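The Water at Ngau 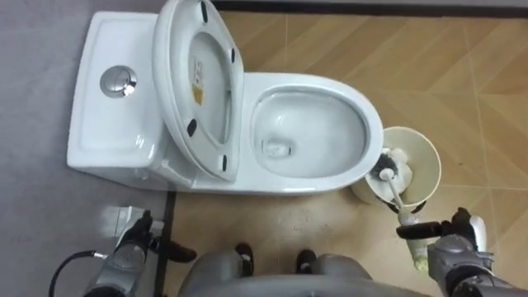
Seat up, lid up, two-part button on the tank.

The man from Conalon had a way of saying "savings" that made my mother put down her fork. He had come up the hill to Ngau in March, when the road was still bad, and he had knocked on every door in town, and ours was the last. It was past six. She fed him because she fed everyone, and then she regretted it, because a man with a plate in front of him can't be asked to leave.

"You use a third more water than the people in the valley," he said.

"Who counted?" said my mother.

He smiled as if she had made a joke. The company had counted. Conalon had bought the pumping station from the county, and along with it the pipes and the right to send us a bill. Now it wanted to put a meter in each house, free of charge, and he had a folder that explained how happy we would all be.

My mother read the folder. She read everything, including the small print on aspirin. On the second page was a picture of a family in Groretti, a father and two girls in front of a green lawn, and under it the words "We cut our bill by 70 percent!"

"I've been to Groretti," she said. "There's no grass in Groretti."

"It may have been planted since."

"With what water?"

I was fourteen and wished she would stop. I thought he looked tired. He had mud up to his shins and had eaten all his beans, and it seemed to me that a person ought to be believed now and then, if only to keep dinner moving. She signed nothing. He left the folder on the chair and drove down in the dark.

The rest of the street signed. They got gray boxes by their front steps and a letter of welcome, and for a while the bills really were lower. Our neighbor across the way brought hers over to show us. She laid it on the kitchen table and smoothed it flat with her hand.

"Well?" she said.

"It's a good bill," said my mother. "How long is it good for?"

The neighbor said some people wouldn't trust rain. My mother said rain had never sent her a folder.

By the next winter Conalon had been sold to something called Sundamex. The name on the envelopes changed and the color of the envelopes changed. There was a service fee, and a fee for reading the meter, though as far as I could see the meter read itself. The neighbor stopped bringing her bills over. I saw one anyway, sticking out of her coat pocket when she came to borrow sugar: 176 dollars, for a woman who lived alone and took baths on holidays.

You would think my mother enjoyed this. I watched her for signs of it. What she did was go through the house with a flashlight and a wrench, looking for leaks, although we had no meter and paid the old flat rate and could have left every faucet running until Easter. She tightened the tap in the kitchen. She put food coloring in the toilet tank and made me sit with her on the edge of the tub, waiting to see if the blue came through.

"They can't even charge us for it," I said.

"Not yet."

"You said they were liars."

"I said there's no grass in Groretti." She had the flashlight pointed at the bowl. "A man can lie to you about the lawn and be right about the water. I never said he was wrong about the water."

We waited a long time. I remember the cold of the tub through my pajamas, and the tick of the pipes in the wall, and being sure that she had lost her mind a little. At last a thread of blue slid down the back and spread. She made a small sound in her throat. It was the sound she made at cards when somebody else's hand was better.

She fixed it herself, with a part from the hardware store and 4 tries, and she wrote the date on the wall behind the tank in pencil. Sundamex sent a letter in the spring saying that homes without meters would be moved to a new plan. She read both sides and put it in the drawer with the folder.

Years later I took a bus through Groretti and got off to look. There was a gas station and a school. Behind the school, fenced on all sides, was a square of grass no bigger than our kitchen, very green, with a sign asking people to stay off it. I knelt down and put my hand through the fence. It felt real enough, but I pulled at it for a while to be sure.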